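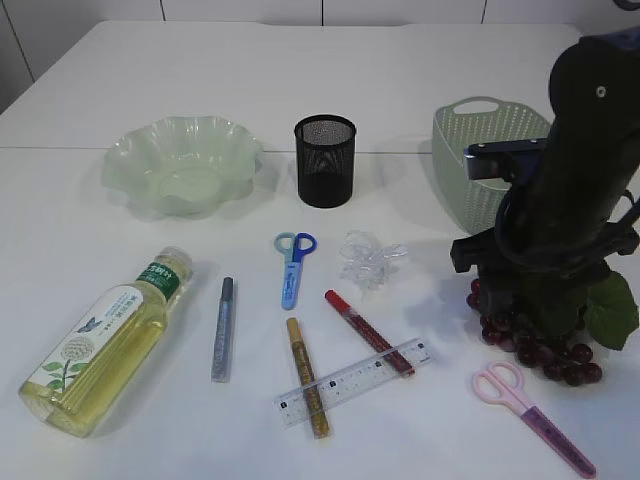

When does the equipment budget have to be settled? By the end of February, so that orders can go out before the supplier's prices are reviewed.

Equipment planning meeting, Barkthorpe, 2020-01-31

Present: Suryani Sitompul (chair), Femi Fashola, Garba Iyamu, Jhosep Giraldo (minutes). Apologies were received from Joar Magnusson, who kindly sent his notes ahead and was much missed over the biscuits.

1. Minutes of the last meeting. Agreed, with one small correction to the spelling of Huvavura.

2. Spare parts. Garba had very patiently rung round for prices and took us through them. Plosura have quoted 374 pounds for a set of replacement gripper fingers and 145 for a spare cable set. Mertens are a little dearer on both but would deliver sooner. After a good long chat - longer than Suryani had allowed for, she noted with a smile - we settled on Plosura for the fingers and asked Garba to go back to Mertens about the cables.

3. Tabletop work. Femi spoke warmly about the sorting tasks and would like the next round of spending to follow what the arms are being asked to handle, small thin things included.
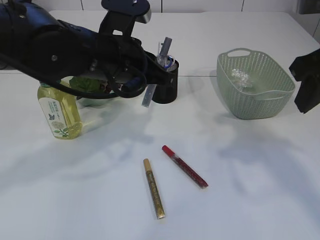
Item 3: arm at the pen holder, markers and basket on the table.

Femi asked for 92 pounds towards stationery, tubs and other household bits, and this was agreed without a murmur.

4. Service cover. Joar's notes favoured a yearly plan over paying visit by visit. The Huvavura quote comes to 2,621 pounds for the year, and there was some feeling that this was rather a lot to find in one go. Jhosep will ask whether it can be split into two payments. Left open until we hear back.
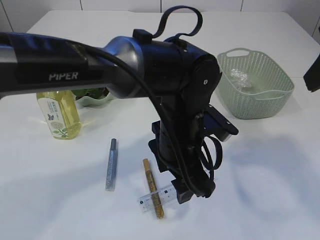
Who signs off an order once the budget is agreed? Suryani does, and Garba may sign for spare parts while she is away.

5. Any other business. Femi wondered about a second storage cupboard - everyone was in favour, though it will have to wait its turn. Jhosep to measure the alcove.

Next meeting: February, date to be sent round by Suryani.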